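Product Review: Oltard Height-Adjustable Activity Table

Equipment Review Service, Solberg Early Learning Network

Summary rating: Recommended, with reservations about the leg hardware

The Oltard activity table was submitted for review by the network's purchasing office in April as a possible replacement for the fixed-height tables now in use in the toddler and preschool rooms. Eight tables were placed in four centers. Staff at each center were asked to use them as they would use any other table, for meals, art, sensory bins, and pretend play, and to complete a short form at the end of each month. This review is based on those forms and on an inspection of all eight tables at the close of the trial.

Delivery and assembly

The tables arrive flat, with the top in one carton and the legs and hardware in a second. At two of the centers the cartons came on different days. Centers that plan to order should hold off clearing old furniture from a room until both have been checked in.

Assembly requires two adults. The printed instructions show the leg brackets clearly but do not say which side of the bracket faces out, and one center put a table together backward and had to start over. A hex key is included. Staff who used their own ratchet driver finished in much less time and reported fewer stripped screw heads. The manufacturer supplies no spare screws.

Height adjustment

Each leg slides inside an outer sleeve and locks with a spring button. There are eight height settings, and the lowest is suitable for children seated on the floor. The numbers stamped beside each hole are small and shallow, and staff found them hard to read in rooms with low light. Several centers marked their usual setting with a band of colored tape, and the reviewers suggest that others do the same.

The buttons are stiff when new. This is desirable from a safety standpoint, as no child was able to release one during the trial, but it makes daily changes of height impractical. Centers that share a room between age groups should not expect to lower the table at noon and raise it again for the after-school program. The table is best thought of as one that can be reset when a group moves up.

On three tables, one leg was found to be sitting a hole lower than the others at final inspection. The difference was slight enough to pass unnoticed in use, although crayons rolled. A check of all legs should be added to the monthly furniture walk-through.

Surface and cleaning

The top has a low-gloss finish, and staff rated it well for glare under overhead lights. It was cleaned after every meal and activity with the network's standard soap solution, followed by the approved sanitizer. No clouding or softening of the finish was found. 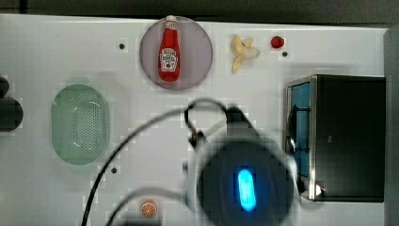
Washable marker came off with water. Tempera paint did as well, provided it was wiped up the same day. Red food coloring left a faint stain on two tables, and this had not faded by the end of the trial. Glue sticks were no trouble. White glue that had dried overnight had to be lifted with a plastic scraper, and the scraper left light scratches that can be felt with a fingernail.

The edge band deserves separate mention. It is a soft molded strip, pressed into a groove around the top, and it is well suited to rooms with new walkers. Crumbs and sand collect in the seam where the strip meets the top. A dry nylon brush clears most of this. The strip had begun to pull away at a corner on one table, where it had been pushed repeatedly against a radiator cover.

Stability and load

The manufacturer's sheet does not give a separate load figure for each height setting. At the lower and middle settings the table did not shift when leaned on by an adult. At the highest setting there is noticeable sway from end to end. The reviewers do not advise using the top setting for water play or for any activity in which a full bin is placed on the table.

Comparison with the Plaltetti table

The Plaltetti table, reviewed by this office in an earlier cycle, costs more and weighs more. Its legs adjust with a hand screw, which is easier on the fingers and slower. Its top resists scratching better than the Oltard top, but its edge is hard, and several centers added bumper strips of their own. For rooms serving children under three, the Oltard table is the better choice. For art rooms, the Plaltetti table remains the preferred item.

Cost and ordering

A set of four Oltard tables falls within the $2,000 limit for purchases that do not need regional approval, including shipping. Orders should be placed through Skindine, the network's furniture supplier, so that the extended coverage on legs and brackets applies. Replacement edge strips are listed in the Skindine catalog under parts. Centers ordering more than one set should request a single delivery date in writing.

Tables used in the trial will stay in their present rooms. Any center that finds a loose bracket should take the table out of use and report it through the regular maintenance form.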